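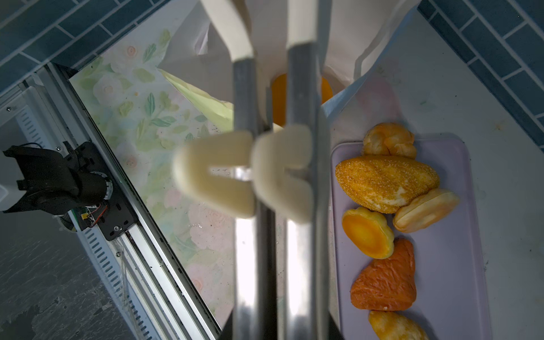
How long do the pastries stay good after I buy them?
Most of them are best on the same day, before the evening. Knotted buns and sesame buns can wait until the next morning if you close the bag well. Anything filled with cream should go in the refrigerator and be eaten within 24 hours.

Can I mix different pastries in one bag?
You can, and many customers do. Please tell us if some of them are for later, then we pack the cream rolls separately. Cream and warm dough are not good friends in the same paper bag.

Why paper bags and not plastic?
In plastic the crust becomes soft in 20 minutes. Paper lets the steam go out. For glazed pastries we put a sheet of thin paper between the pieces, so the glaze stays on the pastry. If you prefer a box, it is possible from six pieces and costs 2 lei more.

How do I heat an egg tart at home?
Put it in the oven at 320 degrees Fahrenheit for five or six minutes. The microwave also heats it, but the crust will be like wet cardboard. Let the tart rest a little before you bite, the custard keeps the heat longer than the crust.

And the flaky ones?
The same oven, but only three or four minutes. Do not cover them.

Can I freeze them?
Plain buns and flaky pastries, yes, for one month. Wrap each one alone. We do not recommend to freeze egg tarts or cream rolls, because the filling separates when it thaws.

Do you have something without sesame, nuts or eggs?
We bake everything in one kitchen, so we cannot promise that any product is free of these. The ingredient list for each product is in a folder next to the cash register, and you can ask to see it at any time.

How do I order for an office or a party?
Write to us two days before. For orders over 200 pieces we need one week, and in December a little more. We deliver in Harnari and Troltard. In other towns you can pick up the order at the Lazăr shop from 7 in the morning.

What is the biggest order you can make?
Until now it was 425 pieces, for a wedding. For more than this, please call us first.

Can I return the empty box?
Yes, if it is clean and dry. Every Tristuletti shop takes them back at the counter.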